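Rovley Household Words – data card

Version 3. Maintained by Vendula Murín.

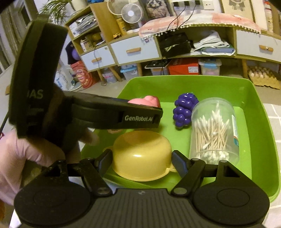

Green tray with a yellow bowl, a purple rubber grape cluster and a container of cotton swabs.

Summary

Rovley is a list of 2,918 everyday words for things kept in kitchens, bathrooms, laundries and sheds, as used by English speakers in Australia. Each entry gives a headword, any regional variants and a short usage note. It was built for spelling checkers and classroom word games.

Files

words.csv – one row per headword
variants.csv – one row per variant, keyed to words.csv
notes.txt – editorial decisions, oldest first

All files are UTF-8 with Unix line endings. Fields are separated by commas and quoted only where needed.

Sources

Entries came from 32 written interviews and from the Kidetska and Borkowska word lists, both merged before version 2. Where the two lists disagreed on spelling, the Borkowska form was kept as the headword and the other moved to variants.csv. Brand names used as common nouns are flagged B.

Spelling

Australian throughout: colour, mould, grey, aluminium. Hyphens follow the source list, so "tea-towel" and "tea towel" both appear.

Known problems

Almost 20 headwords still have no usage note. Shed and garden terms are thin compared with the kitchen ones. Plurals are inconsistent – "scissors" has its own row, "tongs" sits under "tong". Tondemeo imports drop the region column unless it is renamed to "area" first.

Changes

Corrections go in notes.txt with the row number and your initials. The next release is planned for September.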